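Dronder Wooden Block Set
Owner's Manual, Section 6: Preparing, Checking and Laying Out the Blocks

This section applies to all Dronder plain blocks supplied without paint, oil or varnish. Read it through before the first use of the set. Instructions for stained blocks are in the supplement packed with those sets.

6.1 Before you start

You will need:
- a table with a flat, clean top, preferably white or another light color
- a soft, dry cloth
- a soft brush
- 163-grit sanding paper, as supplied in the Avram care pouch
- a soft pencil
- the record card from the lid of the storage tray

Clear the table before taking any block out of the tray. Crumbs and grit under a block will scratch the face and will also give a false result in the rocking check (6.4).

Note: Leave the closed tray in the room overnight before checking the blocks. Wood moves slightly with changes in humidity, and a set that has just come out of a cold vehicle or a damp store may fail checks that it would pass the next morning.

6.2 Names of the surfaces

The following terms are used throughout the manual.

Face: either of the two broad sides of the block.
Edge: either of the two long, narrow sides.
End: either of the two short sides, where the wood has been cut across the grain.

The growth rings show on the end as curved lines, darker than the wood between them. Their spacing and direction differ from block to block and have no effect on use.
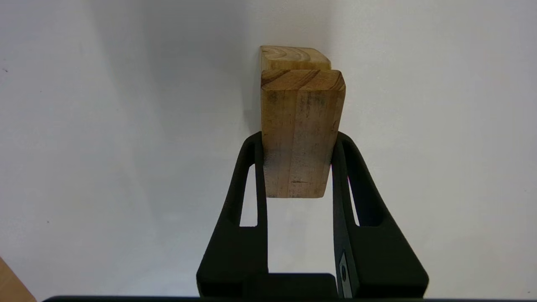 Jaltivley Workshop Products, Technical Publications Department

6.3 Inspecting a block

Inspect the blocks one at a time under even light.

1. Take one block from the tray. Wipe both faces and both edges with the dry cloth, moving along the grain.

2. Brush the ends. Dust collects in the end grain, and a cloth will push it farther in.

3. Look along each face for seams. A thin straight line running the length of the face can be a glue joint between two strips. A closed joint is acceptable. Run a fingernail across it. If the nail catches along the whole length, set the block aside.

4. Look for short dark marks lying across the grain. A mark of this kind is either a pencil line or a crack. Rub it lightly with the sanding paper, two strokes only. Pencil will fade. A crack will not, and its edges will become easier to see.

5. Check the corners and the top edges of the ends. A slight bevel is normal. On some blocks one corner has been taken off at an angle. These blocks may be used anywhere in a layout except in the bottom row of a stack.

6. Enter the result on the record card and return the block to the tray, or place it to one side if it has been rejected.

Gray smudges and faint streaks on a face come from handling and storage. They are not a fault. See 6.6 if you wish to remove them.

CAUTION: Do not wet an untreated block to make a crack easier to see. Water raises the grain and may open a glue joint.

CAUTION: Do not use a block with a crack that reaches an edge. Splinters can break away when the block is gripped.

6.4 Rocking check

Every block that has passed 6.3 must also be checked for twist.

1. Wipe the table top.

2. Lay the block flat on one face, well away from the table edge. Keep all other blocks clear of it.

3. Press lightly on one corner, then on the corner diagonally opposite. Listen for a tap.

4. Repeat on the other two corners.

5. Turn the block over and repeat steps 3 and 4 on the second face.

6. If there is no tap on either face, mark the card with a tick. If there is a tap on one face only, mark the card "1F" and use that block with the good face down.
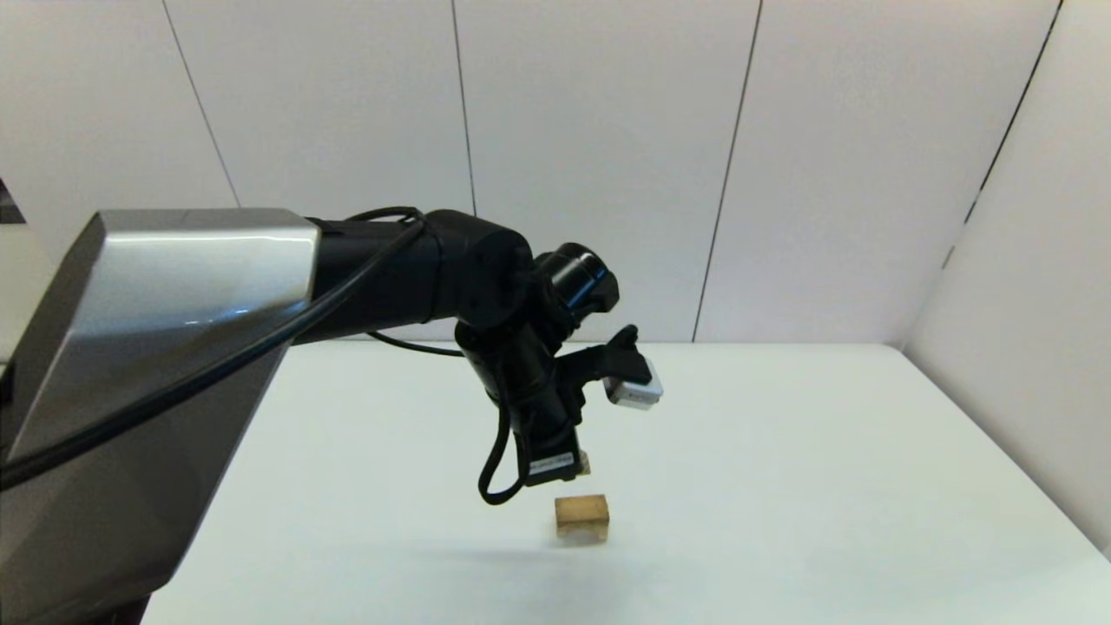 Fig. 6-2. Single block on the table, clear of other blocks.

A block that taps on both faces should be left in the room for one more night and checked again. If the result is the same, reject it.

Note: Low light from one side makes a gap under the block easier to find. Strong overhead light flattens the shadow and can hide a small gap.

6.5 Standing and grouping

1. Stand the first block on its end. If it leans, turn it over and try the opposite end.

2. Place the second block behind the first. Leave enough space to lift either block without touching the other.

3. Add further blocks from the back. Work toward yourself so that you do not reach over blocks already standing.

4. To remove a block, hold it by its two long edges, above the middle, and lift straight up before moving it sideways.

Do not stand blocks on end on cloth, felt or the Prelau foam mat. The mat is intended for flat layouts only.

6.6 Cleaning and light sanding

1. Rub the mark with the dry cloth.

2. If the mark remains, sand along the grain with light, even pressure. Stop as soon as the mark is gone. Keep the paper flat so that the bevel is not rounded over.

3. Brush off all dust and repeat the rocking check.

Sand both faces by the same amount where a close match in thickness is needed. Do not sand the ends. Replace the sanding paper when it turns gray and smooth.

6.7 Storage

Return the blocks to the tray flat, faces up, with the "1F" blocks in the last row. Keep the tray away from heaters and direct sun. A full tray holds 100 blocks. Do not force the lid; if it does not close, a block has been laid on its edge.

Repeat the inspection in 6.3 each November, or after any block has been dropped onto a hard floor. Replacement blocks are listed in Section 8.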